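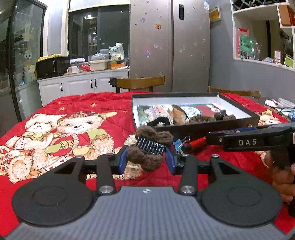 Sorting hair clips and hair ties at the kitchen table, July.

I have let this blog sit for a while, so I'll start with the robotics club, which has taken most of my free evenings. Our club at Nalbridge picked a student project in the spring and we are still in the middle of it. The project is called Beven. The goal is to teach a robot arm to sort small household things into a box without anybody writing out every move by hand.

The way we do it is to record ourselves doing the task first, with hand-held grippers. You hold one in each hand, squeeze, pick something up, and put it down where it should go. Every try gets saved as one recording. When there are enough of them we train on the whole pile and see what the arm does with it.

We have 329 recordings now. I wanted more by this point, but the first batch had 44 that we threw out. In most of those the person doing the task moved too fast and the clip was already in the box before the fingers had closed properly. The rest had the two grippers bumping into each other. We kept a list of what went wrong in each one, and it has been more useful than I expected when new people come in.

The objects are hair things, mostly. We started with wooden blocks in the club room at school and got good at blocks. Then we tried a scrunchie and everything fell apart. A block has flat sides and stays the same shape. Something fuzzy squashes down to nothing and then hangs off the finger after you open it. A claw clip is a different problem. It has teeth, it is slippery, and if you grab it by the wrong end it turns in your grip. So the list now has claw clips, pompom hair ties, binder clips and whatever else is small and awkward.

Working at home has been better than the club room in one way. The club room has a plain white table, and the first model we trained did fine there and badly everywhere else. A red quilted cloth with teddy bears all over it is a much harder background. The brown pompoms are close in color to some of the bears. If the arm can learn to tell one from the other, I'll feel a lot better about bringing it to a room we have never seen.

A session runs 15 recordings per person and then we switch. Past that, hands get tired and the tries get sloppy. My right hand is fine but my left is slow, so I have been doing extra practice with the left one only. The trick for me was to rest the elbow on the table and move from there. I also stopped looking at the handle and started looking only at the finger pads. It sounds obvious but it took me weeks.

The Zevico meet is where we want to show this. Each team gets 2 runs with objects chosen by the judges from a published list, and the better run counts. Usman, the other club in our part of the county, is entering an arm that folds towels. We saw it at the spring open house and it was good, slow but very steady. Ours is faster and drops more. I would take slow and steady at this point.

What is left to do: more recordings with the clip lying at an angle, a better way to mount the box so it doesn't slide, and the poster. The poster is mine and I haven't started it. I also need to rename almost half of the files, which I saved under three different naming styles before we agreed on one — my fault, and it's going to be a long evening.

I'll post again after the next training run. If the arm manages the claw clip I'll put up the numbers, and if it doesn't I'll put those up too.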